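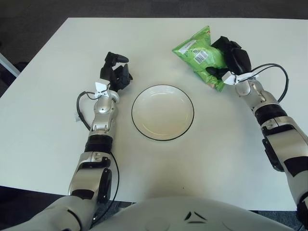
## Zosteo 招聘：双臂操作方向软件工程师（控制 / 感知 / 规划 / 工具链）

发布日期：2019年8月28日

各位朋友好，我是 Maarten Coppens，在 Zosteo 带操作软件组。这份招聘启事是我自己写的，写得有点长，还请多包涵。我总觉得，一个人要换工作，多半想知道自己每天坐下来到底在写什么代码、跟谁一起吃午饭、出了毛病找谁商量，所以宁可多啰嗦几句。

我们组现在有 8 个人，这次想再请两位同事。组里的主要项目叫 Tridgate，是一套双臂多指手的操作软件，从相机数据进来，到关节指令出去，中间的每一层都由我们自己维护。眼下我们花时间最多的任务听起来很家常：把一袋零食放到盘子上。袋子是软的，会反光，一捏就变形，捏完之后上一帧算出来的抓取点往往就不能用了。做过刚性物体抓取的朋友，大概读到这里已经在叹气了（我们也常叹气，叹完接着调）。

### 您会做些什么

两个岗位的侧重不同，不过我们不太喜欢把墙砌得太高，平时互相看代码、互相帮忙是常事。

**岗位一：控制与规划**

- 维护双臂的运动规划模块，特别是两只手同时进入桌面上方同一块区域时的避碰和让行逻辑；
- 改进多指手的闭合策略。现在的做法是先按预设手型靠近，再根据手指电流逐步收紧，对薄而皱的包装还不够温柔；
- 控制循环跑在 300 Hz，偶尔会有抖动，我们怀疑和日志写盘有关，很希望有一位耐心的同事把它彻底查清楚；
- 把规划失败的原因写成人能读懂的信息，别再只返回一个错误码。

**岗位二：感知与工具链**

- 负责软包装的分割和位姿估计，处理反光、褶皱以及手指遮挡；
- 处理浅色盘子放在浅色桌面上的情况，深度图在这里相当不可靠，目前靠边缘拟合补救；
- 维护我们的回放工具 Skerka，它能把一次运行中的图像、关节状态和规划结果对齐到同一条时间轴上；
- 和岗位一的同事一起定义接口，让感知模块把不确定度一并交给规划器。

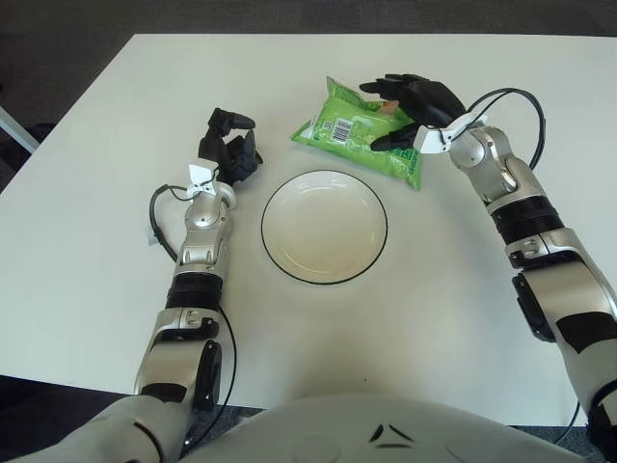 **没有做过真机，只做过仿真，可以投吗？**

可以投，我们组里有两位同事入职前也只跑过仿真。请在信里讲一讲您在仿真里遇到过的一个难题，以及您是怎么一步步找到原因的。

### 我们希望您

能熟练地写 C++ 或 Python，两样都会当然更好。岗位一请至少读得懂实时控制代码，知道什么东西不该出现在控制线程里；岗位二请对相机标定和点云处理有实际经验，用过哪一家的库都没有关系。学历我们不设硬门槛，应届毕业生也欢迎，只要您有一段愿意拿出来给人看的代码，哪怕是课程作业，哪怕里面还留着几个您一直想改却没来得及改的地方。

英语能读文档、能写提交说明就够用。组里日常讲中文，我的中文如您所见是请同事润色过的，当面聊的时候还请您说慢一点。

### 我们能给您的

办公室和实验区在同一层，写完一段代码走几步就能上机器试。机器的使用时间在线上预约，新同事头两个星期有优先权，这是组里的老规矩。每周五下午我们不排会，大家整理自己的日志、补测试，或者把一周里最奇怪的一次失败放在 Skerka 里给大家看。薪资按经验面议，五险一金照常缴纳，每年有 5 天额外的学习假，拿去听课、参会或者在家读论文都行，回来跟大家讲一讲就好。

另外，我们和 Chmielewska 实验室有长期合作，他们做触觉信号处理。如果您对这个方向有兴趣，入职半年后可以申请过去交流一段时间。
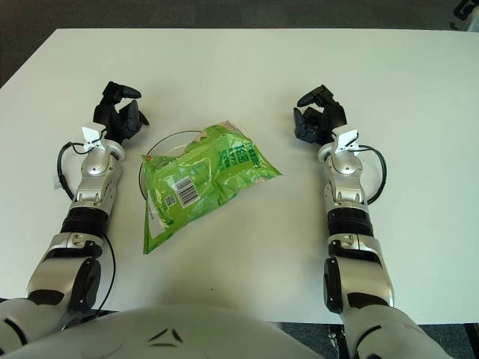
*Tridgate 双臂平台：零食袋与圆盘任务。*

### 怎么申请

请把简历和一封短信发到招聘页面上的投递邮箱，标题写明“岗位一”或“岗位二”，两个都想试就都写上。短信不必客套，讲讲您做过的东西、最近在琢磨的问题，还有您希望什么时候入职。代码链接请直接贴在信里。

面试一共 2 轮。第一轮是线上聊天，由我和一位组员参加，主要谈您过去的项目。第二轮请您到现场来，我们会给您一段真实的运行记录，里面有一次没成功的抓取，您可以用 Skerka 慢慢翻，一边看一边和我们讨论可能出在哪一层。这一轮没有标准答案，可以上网查资料，也可以随时提问，中午我们请您吃饭。外地来的朋友，往返车票由公司承担，请把票据留好。

收到的每一封信我都会自己读，也都会回复，只是忙起来可能慢几天。若您拿不准自己合不合适，先写信来问一句也很好。期待收到您的来信！

Maarten Coppens
Zosteo 操作软件组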